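Reading time: 15 min

October. By the Clodstead drinking water group

3. Do people taste the bottle or the label?

3.1 The claim and where it came from

The idea that bottled water tastes better than tap water has been repeated so often in the trade press that it is seldom checked. In Sturkcombe, where the town supply is moderately hard and chlorinated at the works, the claim is usually put more strongly: residents are said to be able to pick the tap water "every time." We could find no test behind that statement. The earliest version we traced was in a leaflet for the Zernance home filter, which cited a tasting of unstated size, held at an unstated place, with the filter's own sales staff pouring.

Later reports cite the leaflet, or cite each other. The Bravo survey is the exception, and it is often held up as independent support. It asked 413 households which water they preferred and found a clear lead for bottled. But it was a phone survey. The people who answered were asked to remember a taste, and to name it along with a product they had already paid for. We don't think that is evidence about flavour at all.

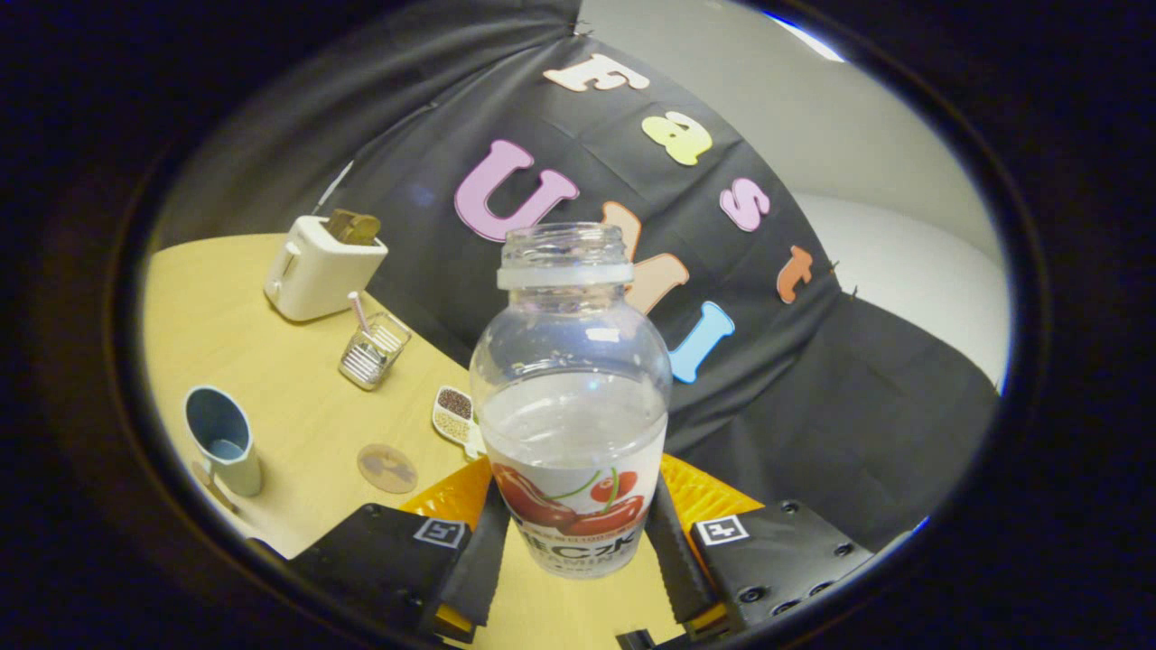 Department of Food and Water Studies, Clodstead

3.2 What a fair tasting would need

A plain tasting has to deal with at least three problems, and most of the published ones deal with one.

Temperature is the best known. Bottled water is commonly drunk from the fridge and tap water commonly isn't, and cold dulls the taste of chlorine. Any comparison that lets the two differ by more than a degree or so is really a comparison of fridges. The second problem is standing time. Water left open in a jug loses part of its chlorine smell, so a sample poured half an hour before tasting is not the same sample as one poured fresh. Several reports leave this out of their methods completely.

The third is the container. A label tells the drinker what to expect, and its colour and pictures may do this even when no words can be read. Fruit on a label is an awkward case. Tasters in our pilot were given plain water in bottles with and without fruit artwork, and a number of them wrote down "sweet" for the first and nothing for the second. We would like to make more of this than we can. The pilot was small, the tasters knew one another, and they talked.

3.3 Our own tasting

We recruited 100 adults in Sturkcombe through a notice at the library. Each tasted tap water and one bottled water, both held at 15 degrees and both poured within five minutes of serving. Half the group saw the pouring and half did not. Water was served in mugs, as pilot tasters had complained that small plastic cups gave off a smell of their own. Mugs were washed without detergent and left to dry in the air.

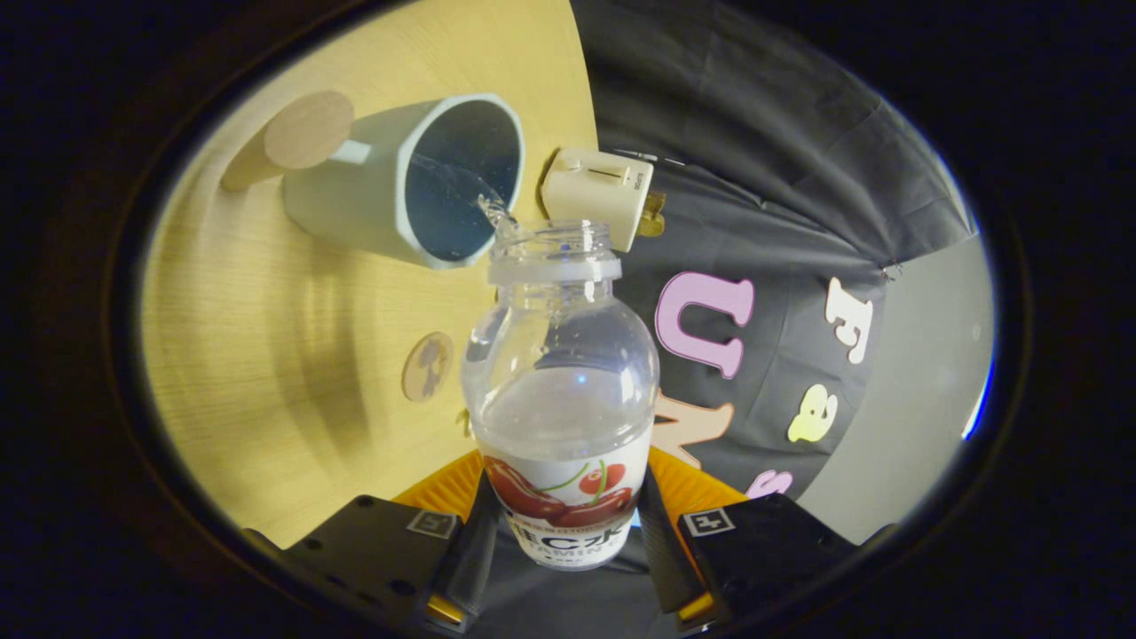 Figure 4. Open bottle held up near a pale blue mug on a light wooden tabletop.

Among those who watched the pouring, a firm majority favoured the bottled water. Among those who did not, the preference shrank to a gap of the size we would expect from chance. Roughly 30 of the tasters gave no preference when pressed, an answer that the Bravo form did not allow.

It would be easy to read this as proof that the difference is imaginary. We don't read it that way. Tap water varies through the year, and our sessions fell in a single month when the reservoir was full and dosing was probably low. A tasting in late summer could come out quite differently. We also used only one bottled water, and its mineral content happened to be close to that of the local supply. A softer or saltier one might well be picked out with ease.

What we are prepared to say is narrower. The statement that residents can tell the difference "every time" is not supported by our results, nor by any of the sources that repeat it. The filter leaflet should stop being cited. Section 4 turns to cost, where the claims are easier to check and the errors, unfortunately, are larger.

Related items
Hard water and kettle scale in Sturkcombe homes
Why phone surveys overstate brand loyalty
Chlorine smell and standing time: a short note
Reading the Zernance leaflet closely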